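Otine 34 순찰정 자주 묻는 질문

읽는 시간 2분

검색어를 입력하세요 검색

Kilach 조선소에서 만드는 알루미늄 순찰정 Otine 34에 대해 항만 관리소, 구조대, 양식장에서 자주 받는 질문을 모았습니다. 저는 한국어 문의를 맡고 있는 Zixuan Zhong입니다. 한국어는 제 모국어가 아니기 때문에 설명이 조금 딱딱할 수 있습니다. 뜻이 분명하지 않은 문장이 있으면 알려 주십시오. 고쳐서 다시 올리겠습니다.

Otine 34의 숫자는 무엇을 뜻합니까?
선체 길이를 피트로 적은 것입니다. 선외기와 선수 방현재의 길이는 들어가지 않습니다. 계류 자리를 신청하실 때에는 이 숫자를 그대로 쓰지 마시고, 견적서 뒤에 붙어 있는 전체 길이를 쓰셔야 합니다. 예전에 한 고객께서 선체 길이로 자리를 받으셨다가 엔진이 통로 쪽으로 나와서 자리를 다시 바꾸신 일이 있었습니다.

이 배로 소방 업무도 할 수 있습니까?
기본형은 순찰과 인명 구조를 위한 배입니다. 선수에 소형 방수포를 설치하는 선택 사양이 있으며, 이 경우 펌프는 조타실 뒤의 바닥 아래에 들어갑니다. 큰 선박의 화재를 상대하는 배로는 권하지 않습니다. 부두 가까이에서 작은 배의 불을 끄는 정도로 생각해 주십시오.

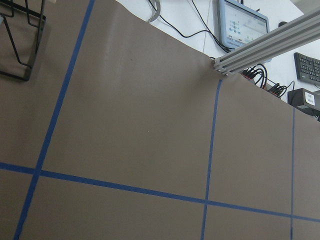 분류: 주문과 제작

주문은 어떻게 시작합니까?
먼저 사용 목적, 운항 구역, 평소에 타는 인원을 적어 보내 주십시오. 도면은 아직 필요하지 않습니다. 그다음 저희가 기본 배치도와 견적을 보내 드리고, 서로 합의한 뒤에 계약금을 받습니다. 계약금이 들어오기 전에는 알루미늄 판재를 주문하지 않습니다.

조타실 배치를 바꿀 수 있습니까?
네, 가능합니다. 다만 판재 절단이 시작된 다음에는 창문과 문의 위치를 바꿀 수 없습니다. 의자, 계기판, 수납장은 그 뒤에도 바꿀 수 있지만 비용이 추가됩니다. 들것을 자주 싣는 기관에서는 뒷문을 넓은 것으로 선택하시는 경우가 많습니다. 넓은 문을 선택하시면 왼쪽 수납장 하나가 없어집니다.

엔진은 고객이 직접 고를 수 있습니까?
선외기 2대를 설치하는 것이 표준입니다. 제조사는 고객께서 정하시면 됩니다. 정비를 맡길 곳이 항구 가까이에 있는지 먼저 확인하시기를 부탁드립니다. 엔진의 무게가 달라지면 선미가 잠기는 깊이도 달라지므로, 결정하신 뒤에 다른 모델로 바꾸시려면 저희 설계실의 계산을 다시 거쳐야 합니다. 이 계산에는 따로 비용을 받지 않습니다.

시험 운항에 참석해도 됩니까?
물론입니다. 시험 운항은 Cutolholm 부두에서 합니다. 아침 바람이 약할 때 출발하고, 선장 외에 고객 측에서 두 분까지 탈 수 있습니다. 구명조끼는 저희가 준비합니다. 바닥이 미끄럽지 않은 신발을 신고 오십시오. 날씨가 나쁘면 전날 저녁에 연락을 드립니다.

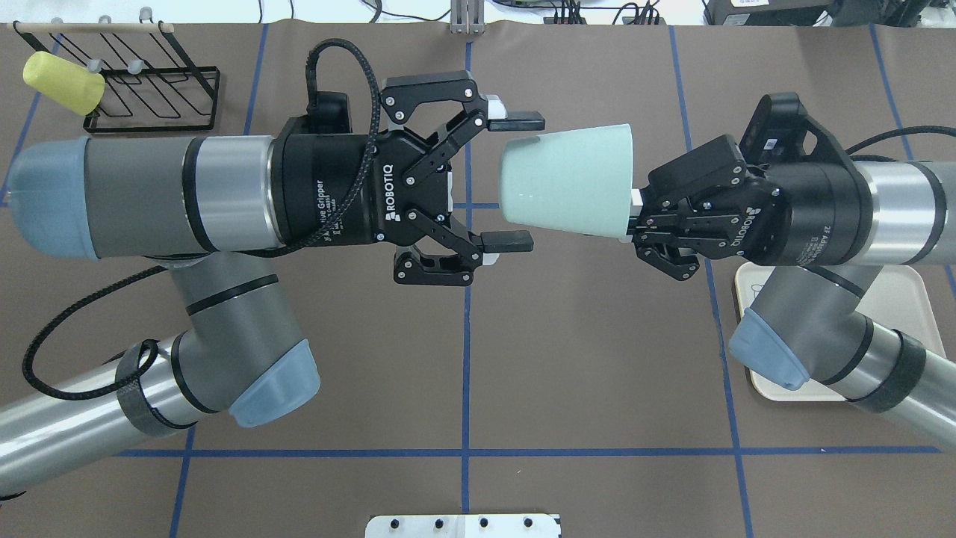 갈색 상판 위에서 옅은 민트색 컵과 마주한 ROBOTIQ 그리퍼

배를 받은 뒤 첫 점검은 언제 합니까?
엔진 사용 시간이 100시간이 되었을 때입니다. 이때 선체 용접부, 조향 유압, 배터리 연결부, 빌지 펌프를 봅니다. 엔진의 점검은 엔진 제조사의 일정을 따르시면 됩니다. 두 일정이 서로 다를 수 있으니 점검표를 따로 보관하십시오. 첫 점검을 받지 않으셔도 보증이 없어지지는 않지만, 조향 장치의 보증 기간은 줄어듭니다.

알루미늄 선체도 부식이 됩니까?
됩니다. 특히 육상 전원을 계속 연결해 두는 배에서 빨리 진행되는 경우가 있습니다. 희생 양극은 절반 정도 닳았을 때 바꾸는 것이 좋고, 그 위에는 절대로 페인트를 칠하지 마십시오. 구리 성분이 들어 있는 방오 도료도 사용하시면 안 됩니다. 도료의 이름을 보내 주시면 사용할 수 있는지 확인해 드립니다.

겨울에 쓰지 않을 때에는 어떻게 보관합니까?
가능하면 육상에 올려 두십시오. 배수 마개를 모두 열고, 선수 쪽을 조금 높게 받칩니다. 방수포 사양의 배는 펌프와 관 안에 남은 물도 빼야 합니다. 관의 제일 낮은 밸브는 바닥 점검구를 열어야 보이기 때문에 잊기 쉽습니다. 마개는 조타실의 열쇠와 함께 묶어 두시기를 권합니다. 그러면 봄에 마개 없이 배를 내리는 실수를 피할 수 있습니다.
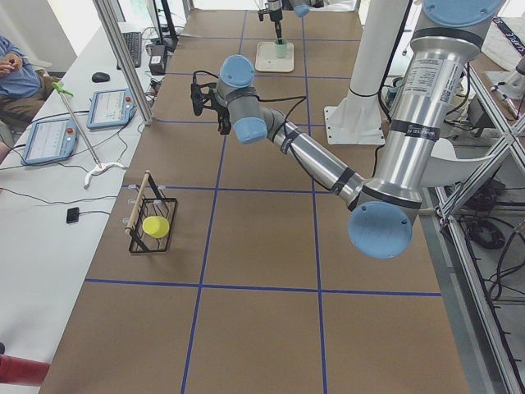
최종 수정: 1월

방현재만 따로 살 수 있습니까?
네. Otine 34에는 Ikonen 방현재가 들어갑니다. 한 줄 전체를 바꾸실 수도 있고, 손상된 구간만 바꾸실 수도 있습니다. 구간만 바꾸면 새 부분과 오래된 부분의 색이 다르게 보입니다. 성능에는 차이가 없습니다. 주문하실 때에는 선체 번호와 손상된 쪽(좌현 또는 우현)을 같이 적어 주십시오.

부품은 얼마나 보유하고 있습니까?
Kilach 창고에는 약 100가지 부품이 항상 있습니다. 창문 고무, 문 손잡이, 배수 마개, 스위치처럼 작은 것이 대부분입니다. 앞 유리와 연료 탱크는 주문을 받은 다음에 만들기 때문에 시간이 더 걸립니다.

승무원 교육은 포함되어 있습니까?
배를 인도할 때 하는 기본 교육은 가격에 포함됩니다. 시동과 정지, 계류, 비상 조향, 물에 빠진 사람을 선미의 구조대로 올리는 방법을 연습합니다. 야간 운항 교육은 별도로 신청하셔야 합니다. 통역이 필요하시면 미리 말씀해 주십시오. 제가 갈 수 없을 때에는 한국어로 된 안내서를 먼저 보내 드립니다.

중고로 산 배도 지원을 받을 수 있습니까?
받을 수 있습니다. 조타실 문의 안쪽에 있는 선체 번호와 매매 서류의 사본을 보내 주시면 소유자 기록을 바꾸어 드립니다. 남은 선체 보증은 새 소유자에게 넘어갑니다. 전 소유자께서 직접 추가하신 장비는 저희 기록에 없으므로, 배선에 문제가 있으면 사진을 여러 장 보내 주시는 것이 좋습니다.

문의는 어느 언어로 하면 됩니까?
한국어, 중국어, 영어로 보내실 수 있습니다. 기술에 관한 질문은 설계실의 답을 받은 뒤에 제가 번역해서 보내기 때문에 답장이 조금 늦을 수 있습니다. 운항 중에 생긴 급한 고장이라면 메일을 쓰지 마시고, 인도 서류의 첫 장에 있는 번호로 전화해 주십시오.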